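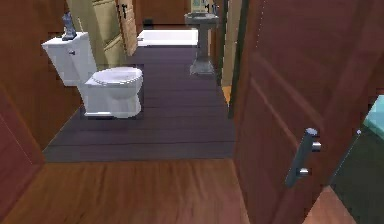
Jolene Wihongi

Gandden has released version 3 of Pralala, its planning and perception software for indoor mobile robots. The new version adds a doorway module that lets a robot judge an opening, choose a line through it and plan its first moves on the other side before it leaves the hallway.

The release is available to current license holders from Tuesday. New customers can order it through the Gandden sales office or through Starkgate, the company's reseller for building services.

Doorways are where most indoor robots lose time. A robot that drives well along a hallway will often stop at a bathroom door, turn in place, back off and try again. In earlier versions of Pralala, the planner treated the door, the jambs and the room behind them as one map and worked out the full path in a single pass. If the door was standing at an angle the map did not expect, the whole path was thrown out and the robot had to start over.

Version 3 splits that job in two. The perception side first labels what it can see from the hallway: the door leaf, the handle, the jambs, the line where one floor meets the next, and any large fixtures inside. The planner then works on the opening alone, and only after that on the room. If the door has moved, only the first part is redone.

"The handle was the part we kept getting wrong," said Ewan Tuhiwai, who leads the planning team at Gandden. "A lever with a long bar sticks out from the door, and our old model had the door as a flat board. The robot would plan a path that was fine for the board and then clip the handle. Now the handle gets its own shape and its own margin."

The module was developed in simulation, using a set of 112 rendered homes called Dimitrov that Gandden built for the purpose. Bathrooms make up a large share of the test rooms. They are small, the fixtures are fixed in place, and the floor often changes at the threshold. In one of the standard test views, the robot faces a paneled door that opens into the bathroom, with light planks in the hallway and much darker ones past the threshold. The toilet stands to the left, the sink is farther back on the right and the bathtub runs along the rear wall. The planner has to find the open floor between them with part of the room hidden behind the door.

Floor color turned out to matter more than the team had planned for. Early builds read a sharp change from light to dark flooring as a drop and refused to cross it. The new release checks the height on both sides of the line before it decides, and it ignores glossy reflections on the near side.

Dimitrov now ships with the software. Customers can load their own floor plans, set each door to any angle and run the planner against it overnight. Results come back as a plain log and a replay, and a failed run can be opened at the exact step where the planner gave up. The replay tool also shows the labels the perception side was working from – a feature customers had asked for since version 2.

The release also includes:

A command line tool for converting old map files
Separate speed limits for hallways, thresholds and rooms
A setting that keeps the robot in the hallway if it cannot see enough floor to turn around
55 fixes to existing features, listed in the release notes

Pralala 3 does not open doors. It plans for doors that are already open or partly open, and it reports a closed door to the host system. Gandden is working on support for robots with arms, but has not set a date.

Version 2 will receive fixes until November. Map files made with it will need to be converted once before use. Sites that run custom cost layers should test them in Dimitrov before updating, as the order in which layers are read has changed.

Gandden makes planning, perception and testing software for companies that build and run indoor robots. Questions about the release can be sent to Jolene Wihongi in the Gandden press office. Technical questions from license holders should go through the support desk as usual.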